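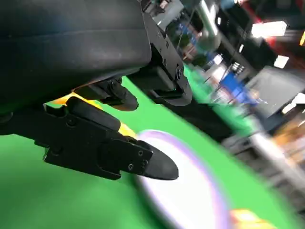 Vivid green, the colour I keep coming back to.

I blame my gran's card table. It had a green top, a proper shouty one, and every good thing in that house happened on it – jigsaws, pastry, arguments over rummy. So when I moved to Stastthorpe and found myself with a box room and no idea what to do with it, I knew what colour I wanted under my elbows before I'd even bought a lamp.

Green is a funny one to shop for. Everybody will sell you sage. I have nothing against sage (my bathroom is sage, my sister's entire house is sage) but it does fade into the wallpaper a bit, and I wanted something that would wake me up at seven in the morning in February. I spent a whole Saturday's worth of petrol going over to Nurncombe, where there's a barn that sells offcuts and end-of-line sheets, and came home with a piece that cost £120 and looked like a wet lime. My partner went very quiet.

It took me a while to get used to it, I'll admit. The first week I kept throwing a cloth over one end. But then I started working on it, and oh, the difference! Black thread, which used to vanish on my old brown desk, shows up straight away. So do dropped pins, and so do crumbs, so I've become a much tidier person than I was.

If you fancy trying it, start small. A tray, a shelf, the inside of a cupboard door. Buy a tester and leave it up for a few days, and have a look at it after dark as well, when some greens go horribly murky under a warm bulb. Go matt if your room gets a lot of sun. I also rub mine down with 400 grit where it gets scratched, very lightly, then wipe it over with a damp cloth.

The box room chair is next. I'm thinking orange.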